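Denosetti Simulation Group, project diary
Entry for April, afternoon session

The group resumed collection at 1:30 p.m. on the Moges kitchen set. The target for this set remains 3,000 accepted episodes. At the close of the morning session the count stood at 1,361, all recorded in simulation. Operators were reminded to enter the scene number before each run and to leave the notes field blank when there is nothing to report.

The Ostico build installed last week was kept in use for the whole session. It loads scenes faster than the earlier one, but the random placement of surface finishes still produces some rooms in which the wrist view is hard to read. Scenes of this type are to be retained. The review panel has asked that they be tagged at the time of recording, as tagging them later took up most of two days during the previous set.
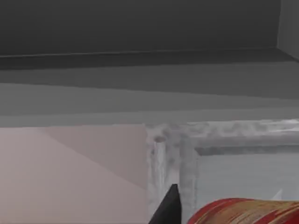 Simulated view from the Moges set: gripper finger, red and gold streaked object, marbled surround with pale recess.

The object library was discussed at some length. Rounded objects with busy patterns are still too few in the accepted data, and the Clirkance training run reported weaker results on them than on plain boxes. It was agreed that the next 400 episodes will draw mainly on patterned objects, with the starting position of the arm varied more widely than at present. Left-side approaches are to be given priority until the two sides are even.

Of the episodes submitted since the last entry, 319 were returned for a second look. Most had been stopped too early, before the arm had come to rest. The written guide says that recording ends one full second after the last motion, and this wording will be moved to the first page. Returned episodes are not deleted. They are held in a separate folder under the same scene number.

The storage request sent to Denosetti central services has not been answered. Collection will continue on the present disk, and the older Clirkance logs will be moved off it tomorrow morning.

Session closed at 5:40 p.m. Scene list for the next session is posted.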